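Chapter 4: Two Arms, One Planner

When I started writing motion planners I figured a second arm meant running the same code twice. It doesn't! My first attempt at Zarkero, back in April, had each arm planning as if it had the table to itself, and the simulator logged 494 collisions overnight (I still have the log, and I still wince at it).

So this chapter is about sharing. We'll use Sekivetti, the same planning library as in Chapter 3, and we'll keep the workcell simple - a divider up the middle, an arm on either side, a few small parts to reach for. Before you run anything, open the Horenport config and set the planning budget to 300 milliseconds.

The workcell in simulation, with the arms in different poses: 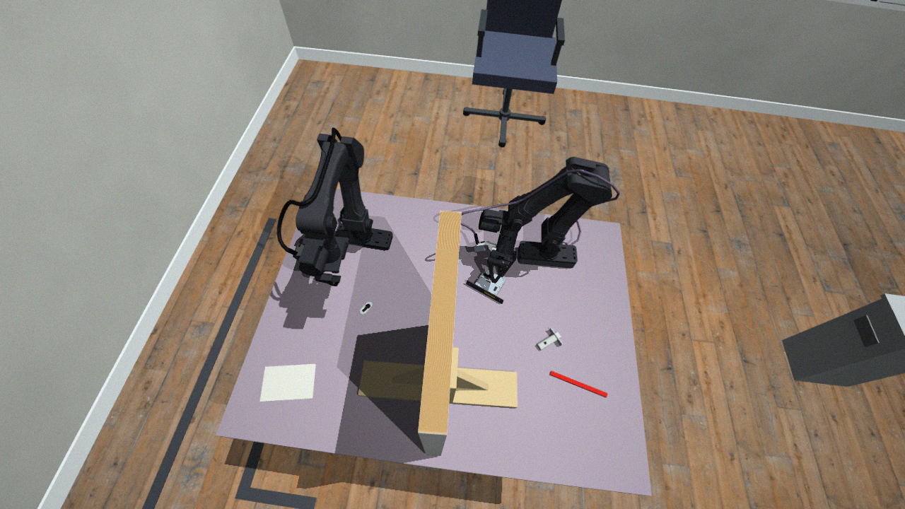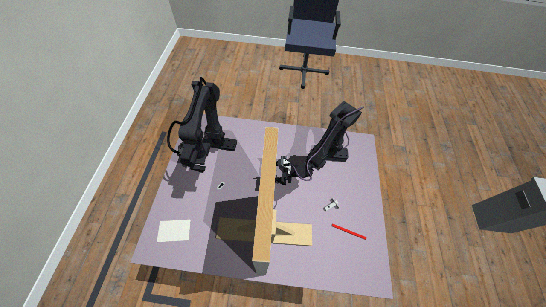
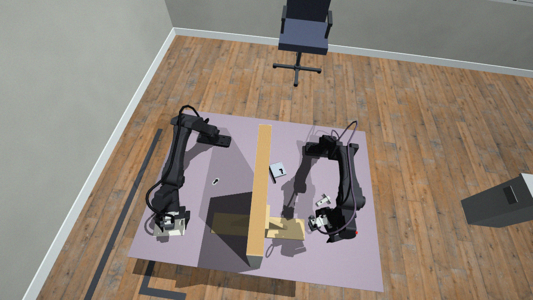
Let's talk about joint space first. Each arm has its own list of angles, and the lazy trick is to glue the 2 lists together and hand the planner one long vector. It works, but it's slow, and you'll feel it the moment you colour in the search tree. Section 4.1 does it the lazy way anyway, with 1,792 samples per query, so you've got something to beat in 4.2.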